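I re-sorted the bowls in October, after the move to the Ellwood flat left me with one open shelf, 66 cm wide, and more tableware than it could take. Stacking by color looked fine and worked badly. The wide bowls ended up on top of the narrow ones and the whole pile rocked whenever a truck went past.

The second attempt started on the table. I marked it out in dark blue tape, three strips one way and two the other, and used the cells as a rough footprint gauge. A piece that stays inside one cell goes at the front of the shelf. A piece that lies over a tape line goes at the back, where the board is deeper.

The tape does not need to be perfect. Mine wanders slightly along its length and the width varies a little. For sorting tableware the error is irrelevant. The crossings are the part worth getting square.

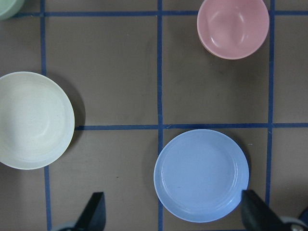

## What the grid showed

The large cream bowl was the problem piece. It sits over a strip wherever I put it, and its thick rim adds to the outside diameter without adding any capacity. It went to the back left corner and has stayed there.

The blue plate goes under the bowls. The pink bowl and the pale green one share the front, side by side, with a 4 mm gap.

## Shelf limits

The bracket set is a Rukel, bought secondhand in Namesthorpe. I load it to half of what the previous owner told me it would carry. Shelf height above the counter is 170 mm, enough for a stack of up to four bowls with room for a hand.

Ming-te Kwok asked whether the tape leaves residue. I pulled one strip after 17 days and found a faint line that came off with dish soap. The rest is still down. I have the mugs to do next.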